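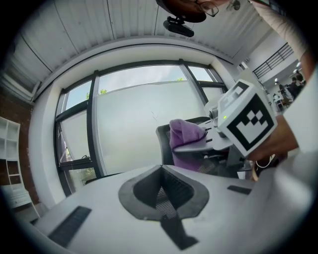
Does a mesh-back office chair stay comfortable through a full workday?

Mostly, once the seat height is right. I've had the Halard at my desk for 15 weeks, and the black mesh back is the best part of it. Air gets through, and my shirt doesn't stick to me by midafternoon.

The seat pad is weaker. It's firm, and after roughly 8 hours I notice it. The older Gisler I used before had a softer seat but a back that creaked.

Assembly was simple. One bolt hole was slightly off and needed some force. The armrests go up and down only.

A scarf or jacket over the backrest stays put unless the fabric is slick. Mesh collects lint, so run a vacuum brush over it now and then.

I would buy it again, with a separate cushion.

Edeltraud Camenzind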